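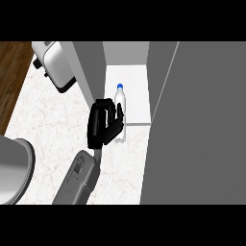 *The simulated robot closes its fingers on the bottle with the blue cap. Render: Gernik group*

Brândușa Avram has spent most of a year on a bottle that doesn't exist. It has a blue cap, it lives in a kitchen that doesn't exist either, and she can tell you more about its center of mass than she can about her own car's.

"People ask what I'm picking up these days," she says. "I tell them it's the same thing as last July."

Avram works on grasping with the Gernik group, in an office she shares with Frøydis Hägglund and a radiator that clanks through most of our conversation. Their method, which they call Irnoveck after a village Hägglund once got lost in, concerns the moment just before a robot hand commits to a grip. The usual approach in their corner of the field is to train a controller on successful grasps and hope it picks up the idea. Irnoveck trains it on near misses as well, in pairs: one attempt that held and one that started almost the same way and didn't.

"A grasp that works is very uninformative," Hägglund says. "You got the bottle. Congratulations. Which part of what you did mattered? No idea."

The pairs are made in simulation. The software takes a good attempt, shifts the wrist a little, and runs it again until something slips. It then keeps the smallest shift that ruined things. The final training set had 400 pairs, which Avram describes as "embarrassingly few, in a good way."

They tested the controller in 153 rendered rooms, with the cabinets, walls and floors rearranged each time. The narrow ones caused the most trouble. A hand coming in beside a panel has little space to correct itself, and the older controller tended to solve this by going through the bottle.

"Not physically through," Avram says. "Well, in version 2, physically through. That was a collision bug. Our success rate was fantastic for an afternoon."

With the bug fixed, the numbers came down to earth. Irnoveck dropped the bottle less often than the same controller trained on successes alone, and the gap was widest in the tight spaces. In open rooms the two were close enough that Hägglund refuses to call it a difference. Avram would like to call it a small one. They have agreed to put it in a table and let readers squint.

Neither claims to know how it will do on hardware. Simulated plastic is well behaved, and the friction is whatever you typed in. A trial on a real arm is planned at Zutstead, where they have been promised four weeks of lab time.

"I've bought bottles," Avram says. "Actual ones. They're all slightly different - it's a scandal."

Hägglund is more worried about fingers. The rendered hand never wears out, and she suspects the controller has grown used to that. If a joint comes back a touch loose, the small shifts it learned to avoid may be the wrong ones. She wants to generate new pairs with sloppy joints before anyone packs a suitcase.

Avram thinks that can wait until they have seen it fail once in person. The radiator clanks. Hägglund says she has already started the run.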